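Tikus (garment handling method)

Tikus is a method for teaching robots to handle soft clothing from demonstrations recorded by people in ordinary homes. It was developed by Tin-yau Ng and Wing-yan Chiu at the Skilodov laboratory, with software by Venkatesh Nambiar, and takes its name from the group's first gripper.

Background

Clothing has long been one of the most stubborn subjects in robotics. A shirt can take on a nearly endless number of shapes, and a padded coat is harder still — it springs back, hides its own edges and slides over whatever lies under it. Earlier work at Skilodov used flat towels on a bench, and the results carried over poorly to bedrooms.

Method

A person performs each task with a hand-held two-finger gripper that carries a wide-angle camera. The motion of the tool is recovered from the video, and a policy is trained to predict the next short stretch of movement along with the opening of the fingers. Wonderfully, no robot is needed during recording! The main training set holds 300 demonstrations from 16 homes.

Finding a good place to grip matters a great deal. Tikus favors hems, cuffs and collars, where the fabric is firm enough to hold.
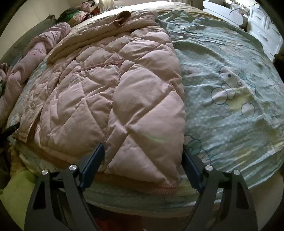

Patterned bedding was a worry early on, and Man-lok Chow added a training step that shifts background colors so the policy pays more attention to folds and seams.

Results

On jackets left out of training, the robot completed a full fold in 71 percent of trials, a striking jump over the towel-trained version. Each fold took about 20 seconds. Most failures came from hoods, which tended to flop back over the body after the last move.

See also

Ye (folding benchmark)
Atora (gripper)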